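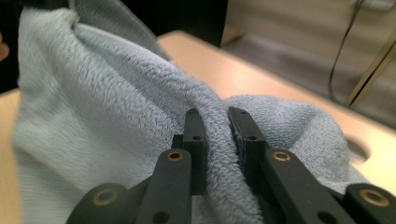 Light blue terry towel on a pale beige tabletop, bunched up.

To: Clolanness House list
Date: 4/16/18
Subject: Re: Towels for the guest rooms, how are we folding them?

My answers are under the quoted part.

> The linen closet on the second floor is a mess again. Half the bath
> towels are folded in thirds and half are folded in quarters, and the
> stacks fall over when you pull one out. Can we pick one way and stick
> to it? Also, are the blue ones the Akeck towels or the older Nustau
> ones? I can't tell them apart and the laundry sheet lists them
> separately. And do we have enough to get through June without
> ordering?

Thirds, please. The closet shelves are too shallow for quarters and the door catches on them. Lay the towel out flat with the short ends left and right, bring the long sides in so you have a strip a third as wide, then fold the strip in half and in half again. Folded edge faces out on the shelf.

Terry this thick doesn't lie flat by itself. Get hold of a corner, shake it out once, and smooth it with your forearm before the first fold. If you start from a heap you end up with a lump in the middle and the stack leans. Eight to a stack is plenty.

On the two makes, go by the hem. Akeck has a double row of stitching and Nustau has a single row. Color won't help you, they have both faded to about the same blue. If the label is gone and you can't see the stitching well, put it down as Nustau on the sheet.

As for numbers, the last full count of everything, hand towels and washcloths included, was 656 pieces. Of those, 251 are bath towels. 80 of the bath towels are Akeck and the rest are Nustau. I would still like to order before June, because the Nustau ones are getting thin at the ends and we will be cutting some up for rags. Frerichs sells them in cartons of 96 and one carton should do it.

Two other things. Please don't use fabric softener on the terry, it stops soaking up water after a few washes. And the dryer on the left needs an extra ten minutes for a full load of bath towels. If they feel damp at the hem they go back in, not on the shelf.

Laundry desk, Clolanness House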